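Hand-held gripper at the Deligiannis open day, Skotbridge

Posted May 16, 2019

I'd been meaning to get to one of these since March, when a friend at work sent me the link and I promptly lost it. So this is a review of two things really, the gripper and the day itself, and I'll try to keep them apart (I won't manage).

The gripper first. You hold it in your hand and squeeze, and the two fingers close on whatever is in front of you. A camera sits on it and records the lot, so that a robot arm can be taught the same move later on. I'd only seen videos and I expected something heavier. My wrist was fine after a long go, though my thumb was grumbling by the time I handed it over.

What I liked most was the blue ridged pads. They're on the inside of the black fingers and they do a lovely job on anything slim with a bit of give. Snack packets, easy! A remote control was fine too, as long as I came at it across the short side. Coins I gave up on. Dalva Dantas, who was running our group, got one up by dragging it to the table edge and nipping it there, which felt like cheating but she says it's allowed.

Now the moans. The linkage behind the fingers is open, and I'd want some sort of cover on it if there were children about. The squeeze is stiff for the first bit and then goes soft very suddenly, so I crushed a biscuit before I got the feel of it. And you see everything from your own eye height while the camera sees it from down by the fingers, so what looks like a tidy pick-up to you can be a mess on the recording. Apostolos Athanasiadis played mine back on a laptop and was very kind about it.

The price on the sheet was 2000 for the pair with the software, or 600 to hire one for a month plus a 200 deposit. I couldn't justify it for my little workshop, but I can see a small firm going for the hire.

As for the day, full marks for doing the demos among ordinary furniture, with a sofa and a table with people's bits and bobs on it. I've been to the Sallside one, all white benches and foam cubes, and came away none the wiser about how any of it would cope at my mum's house. Parking was dreadful and the talk before lunch went on far too long. The tea was good, and we each got a proper turn, which I can't say for most of these.

Four stars for the gripper, four and a half for the day. I've put my name down for the next one and I'm going to have another crack at those coins. 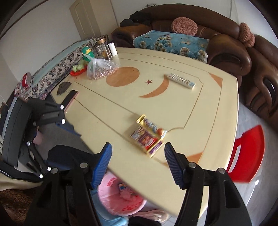

Lining up on the snack packet, with the remote further back.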